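News > Technology > Wearables

Smart insole that reads foot pressure heads for wider trial

A shoe insole that measures how a person's weight shifts with every step will be tested by 500 people starting in March, the company behind it has announced.

Dromora, which makes sensors for sports and medical use, says the insole is thin enough to fit inside an ordinary sneaker or work shoe. It records pressure at 227 points across the sole of the foot and sends the readings to a phone over a wireless link. The phone app then shows the wearer how evenly they are walking and warns them when one foot is carrying much more of the load than the other.

The insole is aimed first at people recovering from knee and hip surgery. Patients are often told to put only part of their weight on the mending leg for several weeks, but most have no good way of judging how much that is once they leave the clinic. A bathroom scale gives a number for someone standing still and says little about walking across a parking lot or climbing stairs.

An earlier version was tried by a smaller group at the Mahasneh rehabilitation clinic. Wearers in that group said the alerts were useful but came too often, and several turned them off within the first week. The company has since changed the software so that the phone buzzes only after a run of uneven steps. Wearers can also set quiet hours, and a physical therapist can adjust the weight limit from the clinic as recovery goes on.

The power supply has changed too. The first insoles had a coin battery under the heel that had to be replaced by hand, and some testers complained they could feel it. The new model uses a flat rechargeable cell under the arch. It charges on a pad overnight and lasts through two days of normal use, according to the company. The app shows the charge left in each insole separately.
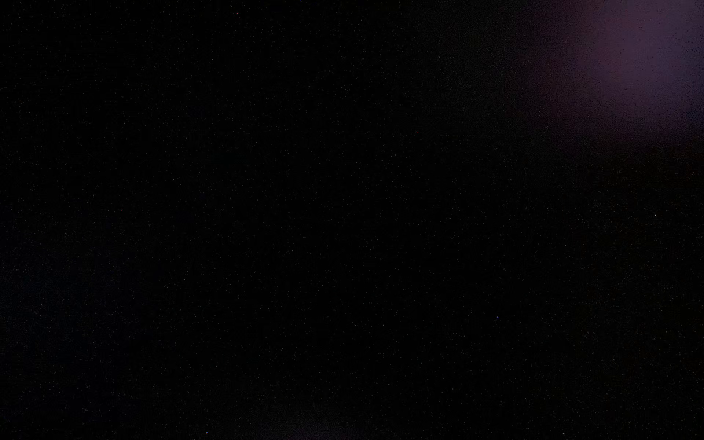
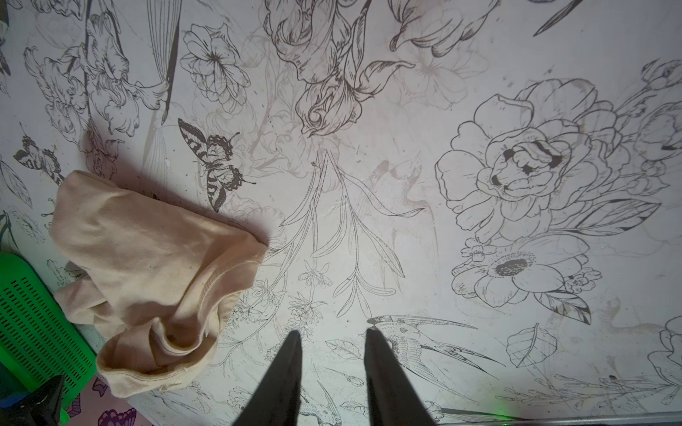 Will the insole work without a phone nearby?
It will keep recording for up to eight hours on its own memory and pass the readings along the next time the phone is in range, but alerts need the phone to be close by.

The trial will be run from the town of Brutidberg, where the company has its main office, and from two partner clinics in the region. Half of those taking part will get the insole with alerts switched on. The other half will wear the same insole with alerts off, so that the two groups can be compared. Everyone will be followed for twelve weeks after surgery and will attend the usual therapy sessions.

Each insole can store 3456 readings before the memory fills and the oldest are overwritten. That limit matters mostly to people who leave their phones in a locker at work, and the company says it chose a small memory chip to keep the forefoot flexible. A larger chip is being considered for a later model.

Questions about privacy came up during the earlier test. Walking patterns differ from person to person and can be used to pick out an individual, much like a voice. Dromora says readings are scrambled before they leave the insole and are kept on the wearer's phone unless the wearer agrees to share them with a clinic. People in the trial will be asked to share their data, and they can withdraw at any point and have it deleted.

The insoles come in five sizes for adults and can be trimmed at the toe with scissors along a printed line. They can be wiped clean but should not go in a washing machine. Shoes with a very high heel or a molded footbed that can't be removed are not suitable, and people joining the trial will be asked to bring two pairs of their own shoes to the first fitting.

The app, called Feden, will be free to people in the trial and will run on most phones sold in the past five years. It has a plain view with a single green or amber bar for each foot, and a more detailed view meant for therapists. A version for runners is planned, though no work on it will begin until the medical trial has finished.

No price has been set. The company says it hopes clinics will lend the insoles to patients for the length of their recovery, as many already do with crutches and walkers. Replacement top covers would be sold separately so that the electronics can be passed on to the next patient.

Adults who have a knee or hip operation scheduled can ask their surgical team whether their clinic is taking part. Places will be filled in the order that clinics send in names.

Contact the news desk | Corrections | Copyright, all rights reserved | Back to top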